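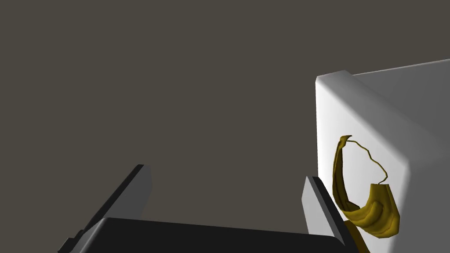

A practice run in Vornham: the gripper, a white block and the banana.

The brochure for the Vornham starter package has a banana on page two, and so does nearly everything else the company sends out. It was there when I opened the software in a portacabin outside Nokstead, a yellow crescent against a white block, with two grey fingers standing open below it. I was told I could have a go. I had been told on the phone that a child could have a go.

Vornham is sold to small food firms that would like a robot arm and have so far been frightened off by the price of one, or by the price of the person who comes with it. The idea is that you don't begin with the arm. You begin with a subscription, 300 euro a month, and a simulated gripper that you teach on a screen to pick up simulated groceries. When you are happy with the way it behaves, Vornham leases you the real thing, loads what you have taught it, and off you go. There is a setup charge of 2289 euro which the website mentions on the fourth screen down, after the testimonials.

I went to see it because three people had emailed to tell me I should, and two of them turned out to work for the distributor.

Ganidari, the firm that had agreed to let me watch, packs fruit and snack boxes for offices. It has 20 people on the floor on a busy morning and a great many cardboard trays. Orla Nic Giolla runs it. She signed up in the autumn, has a contract that comes up for renewal in April, and was frank about the reason she had let a journalist through the door.

"I want to see it go wrong in front of somebody else," she said. "When it goes wrong in front of me they say it's my lighting."

The lighting complaint needs some explaining. On the screen, there is very little to get in the way. Behind the gripper is a plain dark backdrop, with no shelf and no tray and no colleague leaning across for the tape gun. Light falls from the upper left. The block is clean and bright. I don't hold it against a practice program that it is tidy, and flight simulators leave out plenty too. But Vornham's sales pitch is that the practice carries over to the packing line, and a packing line is mostly made of the things that have been left out.

Then there is the fruit. The banana on the screen is a decent mustard yellow with darker ridges, and its lower end is lumpy and a little twisted, as if someone had tried to wring it out. From the top tip a thin wavy strand of the same yellow loops away to the right and comes back down again, and you can see white straight through the loop. I asked the man from Vornham what the strand was.

Peadar Keane looks after what the company calls customer readiness. He is pleasant and quick and he had driven up that morning from the office on Hanrahan Street. He said the shapes were "scan-derived" and that a scan could be "a bit lively at the extremities". I asked whether the software knew that the lively bit wasn't banana. He said the software treated the object as a whole. I asked again, more slowly, and he said he would find out. That was a fortnight ago.

It matters more than it sounds. If you are teaching a machine where to put its fingers, the outline is the lesson. A gripper that closes neatly on a loop of nothing will have learned something, and you won't find out what until it is bolted to a bench with a tray of fruit under it.

Using the thing is easy enough. You steer with a hand controller, and after 7 minutes of tutorial (I skipped none of it, having skipped tutorials before) I could swing the gripper about, open it and shut it. The view is taken from just behind and above the gripper, so the big black plate fills the bottom of the screen and the fingers rise from either end of it. Plenty of people will like that. I found it like driving a car from the boot. Depth is the trouble. One finger could look as though it was standing right at the block and I still had no real feel for how far I had to travel before I knocked into something. There is a second view, from the side. It costs extra.

My own record was poor. I closed on air more often than I closed on fruit, and I once pinned the banana to the block so hard that it slid off sideways and sailed out of the world. Keane said this was useful data. Nic Giolla, who has a good few hours on it, did far better and made it look almost restful, tipping the fingers over and drawing the banana away from the block with a small twist. She has taught it bananas, a juice carton and a flapjack. The flapjack took longest.

So does it carry over? The leased arm stands at the end of her second packing bench behind a waist-high guard. I watched it work through a crate for most of an hour. With single bananas laid well apart it was good, and I would say so in a court of law. It came down, it closed, it put the fruit in the tray without a mark on it that I could find. With two bananas touching it dithered. With a bunch it stopped altogether and lit an orange lamp, and a packer walked over, pulled the bunch apart by hand, laid the fruit out in a row, and walked back. She did this often enough that I began to wonder which of them was assisting the other.

Keane's answer is that bunches are on the way, in an update. He may well be right. It is also fair to say that the arm never dropped anything while I was there, never needed a rest, and did not mind the radio. Nic Giolla reckons it saves her one pair of hands on the early shift, and then takes back half a pair for the laying out. She hasn't sat down with the wages and worked it through to the cent, and I suspect she would rather not until the renewal letter arrives.

What bothers me is the order in which you are asked to spend. The subscription comes first and the setup charge comes with it, and the arm, the one part of this that might pay for itself, comes months later, once you have grown fond of your own progress on the screen. By then you have put in the hours. You have a flapjack to your name. Walking away feels like waste, and I don't believe the people who designed the package failed to notice.

I put a version of this to Keane. He said customers were free to cancel with notice, and they are, provided it is given in writing before the lease begins. After that the terms run to several pages and I would ask someone to read them who does it for a living.

If your product is loose, firm, much the same size every time and already laid out in rows, ask for a week with the leased arm before you pay for a single hour of the practice software. Vornham told me it doesn't offer that. Nic Giolla got four days by being difficult on the phone.

She is still deciding about April. When I left she was back at the screen, fingers open, lining up on a pear.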